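The Hard Water of Skulten

The aquifer under Skulten sits in limestone, and for as long as the town has pumped from it the water has come up clear, cold and full of calcium. It meets every health standard that applies to it. It also leaves a white crust on faucets, shortens the life of heating elements and makes soap work poorly. The utility serves 1132 connections, and until this spring each of those households dealt with the crust on its own.

Hardness is a measure of dissolved calcium and magnesium. In the United States it is usually given in grains per gallon, and the wells at Skulten test at 10. Anything much above seven is generally called hard. Calcium carbonate is less soluble in hot water than in cold, so the deposits form first where water is heated: in tanks, kettles, coffee makers and the boilers of the two commercial kitchens on Burska Street.

A layer of scale is a poor conductor. An electric element coated with it runs hotter than it was built to, and the metal sheath eventually fails. In a gas water heater the scale collects on the floor of the tank, directly over the burner. Residents know this stage by its sound, a low popping as steam bubbles escape through the sediment.

The town looked at two ways to treat the supply. Lime softening raises the pH so that calcium carbonate drops out in a settling basin. It is cheap to run in large plants, but it produces a wet sludge that has to be hauled away. Ion exchange passes the water through a bed of resin beads that hold sodium, which is traded for calcium and magnesium. The beds are compact and can be started and stopped easily, but they have to be flushed with brine and the waste brine has to go somewhere.

Skulten chose ion exchange. The Trelell plant, a steel building beside the second well, can treat 600 gallons a minute. Not all of the flow goes through the resin. Fully softened water can be corrosive to older copper and lead solder, so a share of raw well water is sent around the beds and mixed back in.

"The blend valve is the part I watch," said Rocío Aguirre, the plant chemist. "Resin is predictable. The mixing is where you can drift."

Aguirre samples at the wellhead, after the beds and at a hydrant on the Mendonça side of town, where the mains are oldest. The readings there lag the plant by most of a day. Brine goes to a lined evaporation pond, and the contract for hauling the dried salt is still out for bid.

For households, the change is mostly a matter of doses. Laundry detergent contains builders, compounds that tie up calcium before it can interfere with the surfactant. Packages in hard-water areas call for a larger dose to cover the loss. In softened water the same dose leaves excess foam, and a front-loader, which washes with little water, rinses it out slowly. Detergent left behind tends to settle on the rubber door gasket and in the drum. 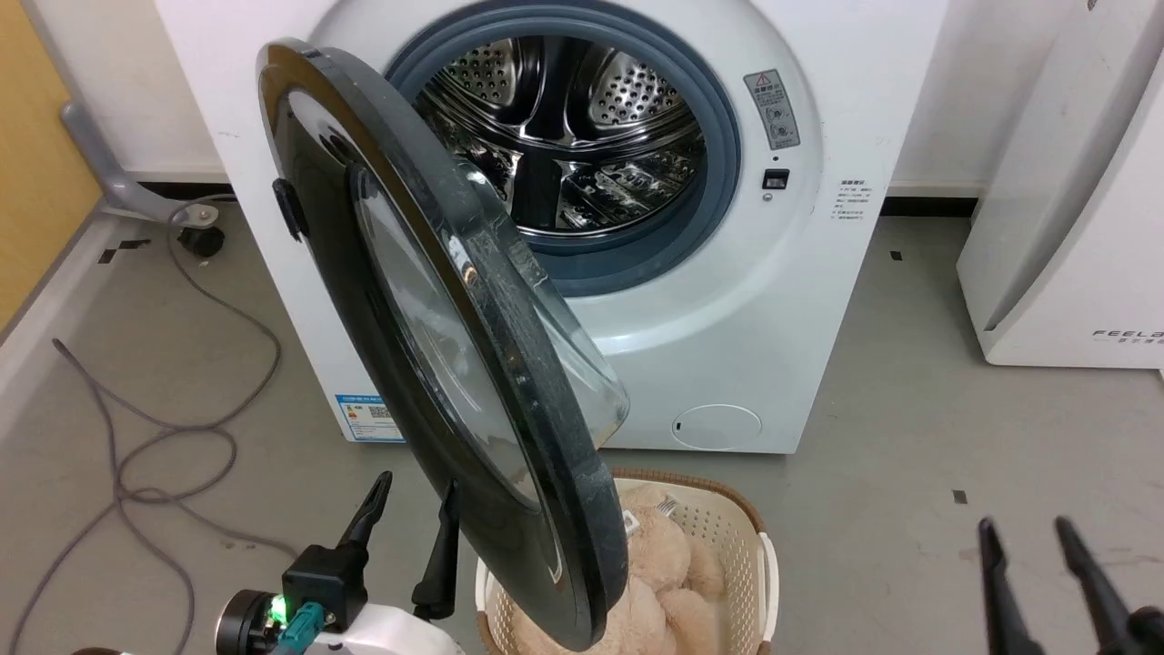
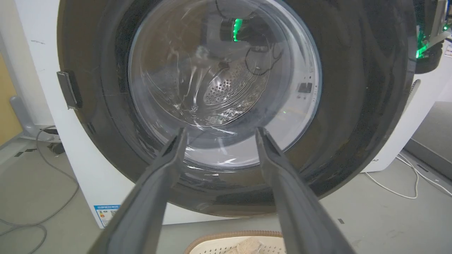 SKULTEN, 13th June

The utility has mailed a one-page notice with revised advice. Customers who own a home softener are told to switch it to bypass, and those with dishwashers that take salt are told to reset the hardness dial to 2. Detergent should be cut back in small steps until suds no longer show at the end of the rinse.

Existing scale will remain for some time. Blended water dissolves old deposits slowly, if at all, and pieces can break loose and lodge in faucet aerators. Aguirre recommends unscrewing the aerators once a month and rinsing out the grit. The next set of hydrant readings will be posted at the utility office at the end of the month.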